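フレキナック生活文化専門学校 生活デザイン科
住環境演習 課題研究報告書

共用台所における箸・スプーン類の収納と配膳動線の改善
学生寮フラッドヴィル(Fladville)食堂を対象として

提出日:3月6日(土)

1. 研究の背景と目的

本校の学生寮フラッドヴィルには、居住者が自炊に用いる共用台所が設けられている。台所には流し台と下部収納があり、その手前に長い食卓が置かれている。調理と食事が同じ室内で行われるため、食器類の出し入れは流し台と食卓の間に集中する。

本演習の開始時に寮生への聞き取りを行ったところ、鍋や皿の収納に対する不満は少なく、箸やスプーンのような小物に関する指摘が目立った。具体的には、引き出しの中で箸の長さが揃わず対になるものを探しにくい、洗った後の置き場が決まっていない、食事のたびに引き出しの前に人が滞留する、といった内容である。

そこで本研究では、小物食器の置き場所を引き出しから食卓上へ移した場合に、配膳および片付けの動作がどのように変わるかを調べ、共用台所に適した収納方法を提案することを目的とした。

2. 対象と条件

対象は、フラッドヴィル一階の共用台所である。食卓には青みがかった淡い灰色の織物のテーブルクロスを掛けた状態を標準とした。クロスを外した状態での検討も当初の計画に含まれていたが、寮の運用としてクロスを常用しているため、調査項目から除いた。

対象とする食器は、木製の箸、スプーンおよびフォークとした。菜箸は調理器具に分類されるが、実際には食卓で取り箸として使われることも多く、寮生の要望により対象に加えた。包丁その他の刃物は安全管理上、従来どおり施錠できる引き出しに保管し、本研究では扱わない。

比較のため、同じ学校が管理する学生寮スティストン(Stistton)の共用台所も見学した。スティストンでは個人ごとに箸箱を持ち、食後に自室へ持ち帰る方式をとっている。紛失は少ないとのことであったが、来客時に使える箸がなく、共用品を別に用意する必要が生じていた。

3. 方法

3.1 配膳動作の記録
2月に夕食時の配膳を観察し、箸やスプーンを取り出してから食卓に置くまでの動作を記録用紙に記入した。記録件数は改善前と改善後を合わせて40件である。記録者が台所の通路に立つと動作の妨げとなるため、観察は食卓の側から行った。

3.2 収納用具の選定
収納用具は、学用品店マーワット(Marwat)の取扱品から選んだ。予算は3,705円とし、次の条件を設けた。

・中身が外から判別できること
・仕切りがあり、箸と金属製の食器を分けられること
・水洗いができ、隅に汚れが残りにくい形であること
・長い箸を立てても倒れないこと

検討の結果、半透明の樹脂製で仕切りのある容器を採用した。購入費は敷布等を含め2,254円であり、予算内に収まった。

3.3 配置の検討
容器の位置について、流し台に近い端に置く案と、食卓の中央寄りに置く案の2案を試行した。流し台側に置く案は洗い終えた食器を戻しやすい反面、着席した人の手が届かない。中央寄りに置く案では着席したまま取ることができるが、大皿を並べる場所が狭くなる。

4. 結果

4.1 配膳動作
改善前の記録では、引き出しを開けたまま箸の長さを見比べる動作が繰り返し見られた。一人が引き出しの前に立つと、その間は流し台の下部収納も開けられない。改善後は引き出しの前での滞留がほとんど見られなくなり、配膳を担当する者は食卓の脇で作業を終えることが多くなった。

一方で、食卓の脇では新たな動作が生じた。容器から箸をまとめて抜き出し、いったんクロスの上に広げてから長さを揃え、各席に配るというものである。容器内で先端だけを見て対を選ぶことは難しく、卓上に並べて確認する方が確実であるとの意見が寄せられた。箸と同時にスプーンを出して脇に添えておく者もあった。

4.2 仕切りの使われ方
仕切りの用途については、事前に細かな指定を行わず、使用者に委ねた。当初は箸とそれ以外に分かれると予想していたが、菜箸のように長いものを一方にまとめ、短い箸とフォークをもう一方に入れる使い方も見られた。長さによる区分は見た目に分かりやすいが、木製品と金属製品が同じ区画に入るため、箸の先端が傷むおそれがある。

短い箸は容器の中で斜めに傾きやすい。底に滑り止めの敷布を入れたところ多少の改善があったが、敷布自体を洗う手間が増え、寮生の評価は分かれた。

4.3 テーブルクロスとの関係
箸をクロスの上に直接置くと、布目によって転がりにくく、食卓の天板に直接置いた場合のような音も立たない。ただし、クロスの折りじわや端のめくれは容器の据わりに影響する。容器を置く前にクロスの隅を整えることを、配膳の手順に加える必要がある。

衛生面については指導教員から指摘を受けた。箸の口に触れる部分が布に接する置き方は好ましくないため、長さを揃える際には専用の盆または箸置きを用いることが望ましい。この点は本研究の期間内に試行することができなかった。

5. 考察

小物食器の収納では、しまう場所と揃える場所を分けて考える必要があることが確認された。引き出し収納では両者が同じ位置にあり、対になる箸を探す時間がそのまま通路の占有につながっていた。卓上の容器に移すことで占有は解消されたが、箸を揃える作業は食卓上に残る。したがって、容器の脇に作業のための余白をあらかじめ確保しておくことが求められる。

容器の位置は、寮の食事の形態を踏まえ、中央寄りの案を基本とし、大皿を用いる日に限って流し台側へ移すこととした。半透明の容器は残りの箸を外から確かめやすく、洗浄の時機を判断する上でも有効であった。

スティストンの個人管理方式との優劣は、居住者の構成や来客の頻度によって異なるため、本報告では結論を示さない。

6. 今後の課題

第一に、箸の種類を統一した場合の効果の検証である。現在の共用の箸は購入時期が異なり、長さにもばらつきがある。同じ長さの箸に更新すれば、卓上で揃える作業そのものを減らせる可能性がある。

第二に、盆を用いた配膳手順の試行である。盆の大きさと食卓の余白との関係を調べ、次年度の演習に引き継ぐ。

第三に、容器の洗浄頻度の基準を定めることである。現状では汚れに気付いた者が洗うこととしており、担当が定まっていない。寮の当番表に項目を追加するよう、管理室に申し入れを行っている。

資料

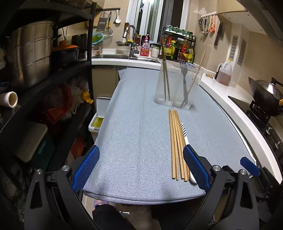

図1 食卓上の箸およびスプーンと、仕切り付き半透明容器(フラッドヴィル共用台所)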